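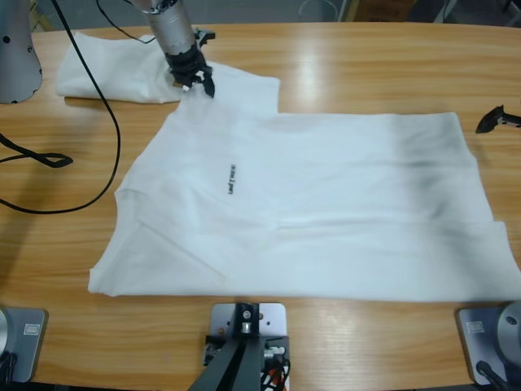

Daltdale Open Water Swimmers | The Club Blog

4 min read

So I finally did the January lake swim, all 400 meters of it, and I'm still a little giddy. Siobhán Cronin has been after me for three winters to try it, and I kept finding excuses (a cold, a sore shoulder, a cousin's birthday that I may have moved by a day). This year I ran out.

We met at the Lenihan boat ramp just before eight in the morning. Rónán Duggan had brought soup in a flask the size of a fire extinguisher, and Guangming Su was already in the water, humming, like it was July! I stood on the ramp in my gloves and booties and thought very hard about going home.

The first minute is awful. You can't get your breath, your face hurts, and every bit of you wants out. Siobhán told me to blow bubbles and count to 20, so I did, twice, and somewhere in the second round my shoulders came down from my ears. After that it was just swimming. Slow, splashy, head-up swimming, but I got to the buoy and back. 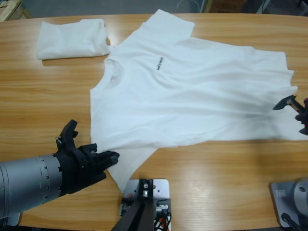

Getting warm again is the part I'd underestimated. The shivering starts after you're out, once you think you're fine, and your fingers are useless for zippers and buttons. Deirdre Fahy says to set your clothes out in the order you'll put them on, and to skip anything fiddly. A plain T-shirt with short sleeves and a round neck is perfect as a first layer, nothing to fasten, and then you pile the wool on top. Hat goes on early. I did mine last, and Deirdre noticed.

Next up is the 4000 meter relay in spring, split between however many of us say yes. Lorcan Geraghty has the sign-up sheet and he will find you. I've put my name down for the shortest leg he'll give me.

Share this post (3) | 7 comments

Get new club posts by email. You can unsubscribe at any time.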